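Storing hand tools in a metal bin without wrecking it

Anju Thakur
I keep my garden hand tools in an old open sheet-metal bin in the shed. The bare floor of it is getting scratched and marked. Should I line it, and with what? It sits on a wooden table and I don't want to drill anything.

Devendra Lodhi
Just buy a plastic one. Mine was 14 dollars.

Nisha Sachdeva
Scratches on bare metal are mostly cosmetic. What matters is damp. Brush the soil off before tools go back in, then rub the floor with fine sandpaper (200 grit is OK) and wipe on a thin coat of oil every July or so. A cut piece of rubber mat works too – lift it now and then to check underneath.

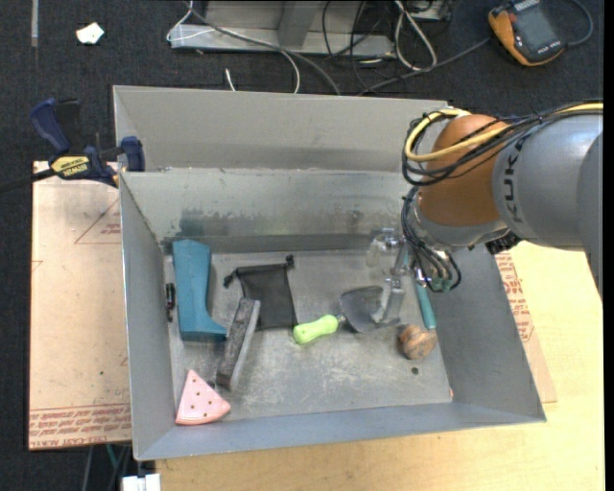 Photo: Hemant Chaudhary / Sondstead

The floor of this bin is worn and scratched as well, with a lime-green-handled trowel lying straight on the metal. I would still use it. If you see orange rust that flakes, sand that spot first – oil over loose rust does very little.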